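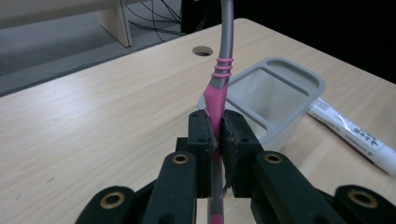 第4章 高緯度地域の宿泊拠点と滞在管理

4.1 本章の範囲

本章では、定期道路をもたない高緯度地域の宿泊拠点を対象に、輸送、備蓄および宿泊者の行動範囲の設定を扱う。極域の気候区分は第2章で述べたため、再説しない。

4.2 拠点の分類

宿泊拠点は、補給経路により海路型と雪上型に大別される。Trarksideは海路型に属し、船の接岸が可能な期間に年間の燃料を搬入する。Hurowは雪上型であり、3月の輸送量が年間で最大となる。両者の中間に位置するのがWunditzで、夏季は小型船、冬季は雪上車を用いる。

4.3 滞在容量

滞在容量は寝台数ではなく、造水能力と避難時の収容面積のうち小さい方で決まる。Hurowの造水能力は1日960リットルである。これに対し、1日の総使用量から調理と清掃に充てる200リットルを差し引いた残りが、宿泊者と職員の生活用水となる。生活用水の1人当たり使用量は、滞在日数が長いほど増加する傾向を示す。したがって、容量の算定には平均滞在日数を併記しなければならない。

4.4 用語

以下、宿泊者が案内人の同行なしに移動できる区域を「自由区域」、同行を要する区域を「同行区域」と呼ぶ。両区域の境界の設定手順は4.5節で述べる。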